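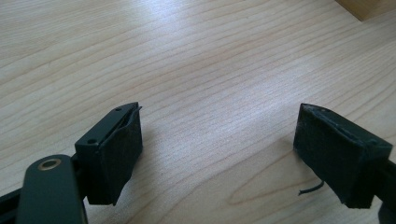 # Plalthorpe's game library moves into bigger rooms, and the long shelf comes too

PLALTHORPE – Anyone who has tried to borrow a board game in this town on a wet afternoon knows the old routine. You squeezed in past the coats, you waited for whoever was in front of you to pick between two versions of the same farming game, and then you turned sideways so they could get out again. As of January, the Plalthorpe Game Library has put those days behind it and settled into the former bank building on Wysocka Street, where there is room to open a box and look inside before you take it home.

The library lends out around 3000 games and puzzles, everything from picture dominoes for toddlers to the kind of strategy game that needs a clear weekend and a patient family. Membership costs 28 dollars a year for a household, the same as before the move, and a game can be kept for up to three weeks.

"We had games stacked in the bathroom," said Da-eun Shim, who has run the library for the past six years and who seemed, on the evening we stopped by, to be still a little amazed at having a door that opens all the way. "If somebody wanted one of the big train games, I had to ask them to hold four other games while I got it out. People were so nice about it, but you could see them thinking that maybe cards would be fine."

The new place has a front room for borrowing and returns, and a larger room behind it for playing. The long oak shelf that used to run along the back wall of the old shop made the trip as well, in two pieces, and now holds the puzzles. Regulars had asked about that shelf more than they asked about anything else (including the parking, which is free after 5 p.m. in the lot behind the building, for those who were wondering).

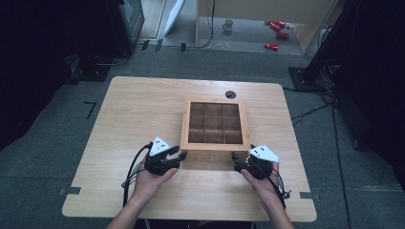 *An open wooden box with nine compartments, three by three.*

One thing members will notice is that the returns desk has slowed down a bit, and Shim says that is on purpose. Every game is now checked for missing parts when it comes back, while the borrower is still there to feel around in a coat pocket. In the old shop the checking was done late at night, and a lost piece might not be noticed until another family was halfway through their first round.

Missing pieces are a bigger part of the work than most of us would guess. The library put together a list over the fall and found 210 games that were short of at least one part, usually something small that could be swapped for a button or a bean. Others were harder to patch up. A beautiful old mystery game had lost its only murder weapon, and a 500-piece puzzle of the harbor at Kirkonport had come back from somewhere with 501.

Much of the mending falls to Ida Schmieder, a retired bookbinder who started coming in for the crosswords and stayed on to fix the boxes. She glues split corners, presses warped boards flat under a stack of atlases, and has strong feelings about rubber bands, which she says leave marks on everything they touch. She would like borrowers to use a strip of cloth, and she keeps a basket of them by the door for anyone who wants one.

"A box will last forty years if you lift the lid straight up," Schmieder said. "Children learn that in a minute. It's the grown-ups who pull on one side."

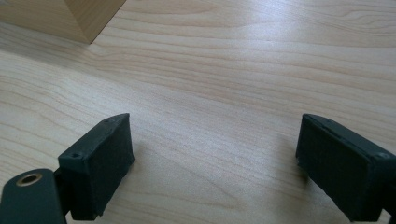

She is also teaching a small class in box repair, which meets twice a month at 6:30 in the evening. Bring a game from home with a tired lid, she says, and a little patience, and plan on leaving it overnight for the glue to set. The class is free for members and five dollars for everyone else, and the first one filled up quickly enough that a second group has been added.

The rest of the winter calendar is filling in too. There will be a beginners' night for people who would like to learn a game without reading the rules first, a quiet hour in the mornings for puzzle people, and an open table for Nerora, the tile game that half the middle school seems to be playing this year. Shim says she has lost to the same 11-year-old several times now and is looking for someone to practice with.

Donations are welcome, though the library asks that you call ahead if you have more than a couple of boxes. Games with missing parts are fine. Jigsaw puzzles should be counted first, if you can stand it.

The library is open from noon to 8 p.m. on weekdays and from 10 a.m. on weekends. Members who still have games borrowed from the old shop can return them to the new front desk, and there will be no late fees through the end of the month.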